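About Clutel

By Stelios Kalogeropoulos
Updated in May
14 shares | 3 comments

Clutel helps small manufacturers, labs and training centers plan and buy robot equipment. We do not build robots and we do not sell them. Clients pay us a fixed fee to work out what they need, what it will cost over its working life, and whether they should buy it this year, next year or not at all.

The company started in a rented room above a bearings supplier in Kulden. I had spent my earlier working life in purchasing, first for a packaging plant and then for a technical college, and I had signed for a good deal of equipment that ended up under a sheet. The robot arm was usually fine. The money had run out before the tooling, the guarding or the training, so the arm could not do the job it was bought for.

Most of our work now happens in simulation before a client spends anything on hardware. We set up a model of the arm, the table and the kinds of objects the client handles, and we try the job there. It is cheaper to find out on a screen that an arm is mounted too low or that a gripper is too wide. A typical early layout has the arm on its own pedestal against the end of the table, reaching in over a few test objects, among them a bowl and an open frame of colored rods and ball connectors.

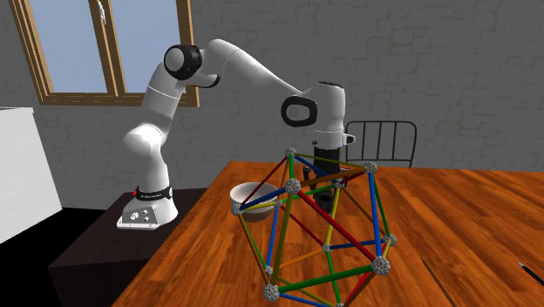 Do we need to own a robot before we talk to you?

Most clients own nothing when they first call. We need a list of the parts or objects you handle, the size of the space, the hours you run, and a rough idea of what you can spend.

How we work

A planning job has four stages. We visit the site and write down what is done there by hand. We build the simulated cell and run the tasks. We write a budget with every line in it, including the dull ones. Then we go through quotes with you and stay on hand until the equipment is accepted.

The budget is the part clients keep using. We split it into purchase, installation and yearly running costs, and we ask for all three to be approved together. Items that are often missing from the budgets we are shown:

- Spare fingertips and cables
- Mounting, floor work and electrical work
- Guarding and the safety assessment
- Software licenses after the first year
- Staff hours for training, including cover while people are away from their jobs
- Freight, and storage if the room is not ready

We use a planning allowance for each of these until a real quote comes in. When a quote replaces an allowance we mark the line, so anyone reading the sheet can see which figures are firm.

Grippers get their own page in every report. Buyers tend to compare arms on reach and payload and leave the gripper to the end, and then find there is little money left for it. In simulation we look at the job from close to the fingers as well as from across the table. The view down past the fingers shows how much room there is beside a small item, and how near a fingertip comes to the rim of a container.
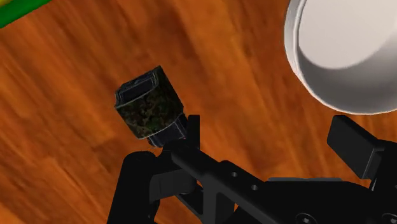
Clearances of that kind decide whether a standard two-finger gripper will do or whether the client should set money aside for custom fingertips. Custom parts also add lead time, and we put the lead time in the schedule next to the cost. We would sooner have that conversation before the purchase order goes out.

Simulation has limits and our reports say so. Friction, worn parts and poor lighting are hard to model well. For any purchase that depends on one difficult task, we recommend a paid trial on real hardware and we budget for it as a separate line.

Who we work for

We have completed 51 planning jobs. The smallest was a single bench for a school workshop and the largest was the Effiong line, where the final budget ran to 615 lines and the client chose to buy in two phases. Some jobs end with advice to wait. We charge the same fee for those – the work is the same.

We take no commission from vendors and accept no discounts that are not passed on to the client in full. If a vendor pays for a lunch, it goes in the project file.

Fees and booking

The first call is free. A basic review of a budget you have already written costs $2512, and a full planning job is quoted after the site visit. Half is due at the start and half when the report is delivered. For public bodies we can invoice 100 percent on delivery if your rules require it.

Please allow time before your budget deadline. A full job needs the site visit, the simulation work and at least one round of vendor quotes, and vendors answer slowly near the end of a fiscal year.

Our office is on the second floor of the Kulden building, with the entrance from the parking lot. The phone is answered from 8:30 a.m. Messages left after 4 p.m. are returned the next working day.

3 comments

Related
Lease or buy: notes for a first robot arm
What to ask for in a gripper quote
Planning the Effiong line in two phases
Budget sheet for a single-bench cell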